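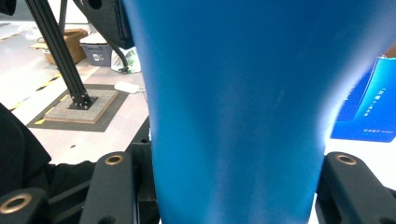
青の樹脂らしき品、把持の様子

4月16日
Drirgateライン脇の作業場。青のテーパー品を指二本で挟む持ち方を引き続き試す。太いほうを上にして縦に持つ形で統一。表面がつるっとした艶消しなので、指の当たる高さを変えると傾き方も変わる。高さはPlovo側の設定画面に残した。前の値は消していない。

午前は200個流した。止まったのは箱の補充が遅れたときと、向きが逆のまま置かれていたとき。どちらも機械の異常としては記録されないので、手書きの表に足すことにした。表の様式はまだ仮。

人の側の変化。これまで持ち替えと並べを担当していた人は、補充と抜き取り確認に回っている。手首は楽になったが、呼ばれるまで待つ時間が増えて落ち着かない、という声が出た。呼び出し音がBakskaの警報と似ていて紛らわしいとも。音は変える。待ちの間に検査記録をつけてもらう案は、席が離れているので保留。

夜勤への引き継ぎは今の紙一枚では足りない。指の高さ、止めた理由、再開した人の欄がいる。再開を誰がやってよいのかも決まっておらず、昼と夜でやり方が違う。

9月にMahuika向けの3,000個が入る予定。それまでに補充の間隔を決めたい。

明日やること
・呼び出し音の変更
・逆向き品の置き方、補充担当と相談
・指先の当たり面の拭き取り、始業時に入れるか確認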